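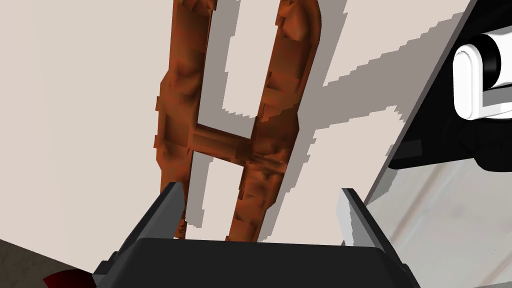
torque_ledger
Went to the Stodirine open day at the Plidport site and sat through the simulation session. The demo was single-object grasping, run in the simulator the whole time I was there. In the wrist view the part is a rust-orange H, two rails and a crossbar, with the lower ends of the rails between the open fingers. The mesh is coarse and the shadow edges are stair-stepped. They quoted 189 episodes per batch and a 34 ms control step. I would have liked contact forces on screen. Did anyone get those numbers?

kelvin_offset
I asked. They log them but did not show them. The presenter said the contact model is the one from the Atthorpe release, with friction set per object.

mm_per_rev
Coarse meshes are a problem for this. If the collision geometry matches what is rendered, contact normals on a lumpy rail will jump from facet to facet. I would not trust a success rate from that.

torque_ledger
Render mesh and collision mesh are usually separate. We don't know which they used – worth an email.

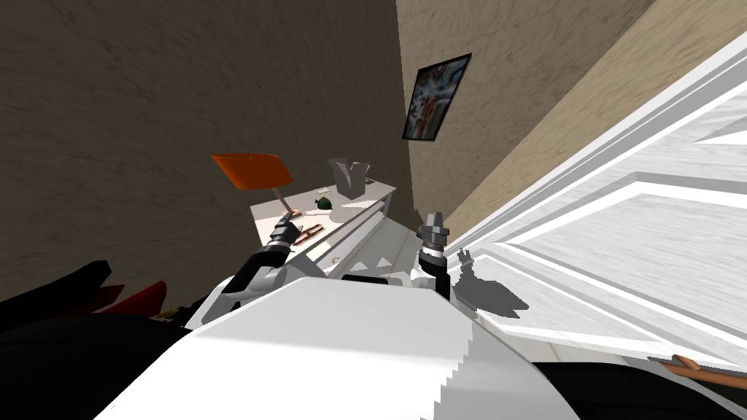
Filed under: Demonstrations > Simulation > Tabletop

kelvin_offset
Adding the wide view. Left gripper is at the copper-colored pliers, right one is up beside the door. My concern is clearance on the right. With a door that near the table end, the planner has little room for the elbow.

mm_per_rev
Agreed on clearance. Still think the meshes matter more.

chiang_cell_4
We run a similar setup at Chiang. Tight rooms cost us 10 percent of plans, mesh quality far less. Try it before ruling it out.

mm_per_rev
Ten percent with which planner? Post the config and I'll run it here.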